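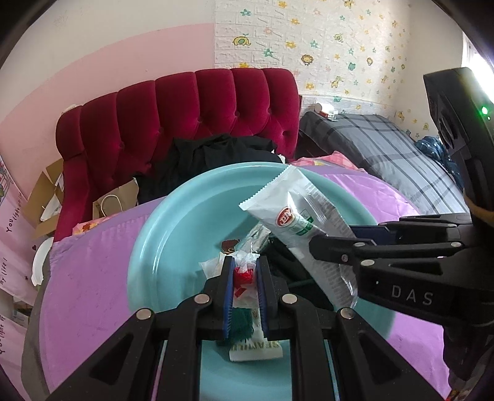

Ticket: subtitles drifting on Skadcombe, reel 5
Opened by: Maya Ghanem
Status: open, urgent

Festival copy of Skadcombe. Subs fine through reel 4, then late from the pub argument onward. By the ferry scene the punchline shows up after the laugh. Audio is in sync, checked twice.

9:40 — Reloaded the sub file in Wustano. Same.

10:15 — Yanling tried it on the other player. Same drift, so not the projector.

11:05 — Nesrin says the French subs are ok?? Only English is off. Sylvie did the French from the newer cut.

11:30 — Found it I think. English file was timed to the old cut, the one with the longer wedding dance. 600 frames came out of reel 5 and nobody re-timed teh English.

12:10 — Shifted everything after line 64. Pub scene good now. Ferry still a hair late, maybe a second trim in there.

Need from Shazia: final cut list for reel 5, before the evening screening pls. Leaving open till I've watched it to the credits.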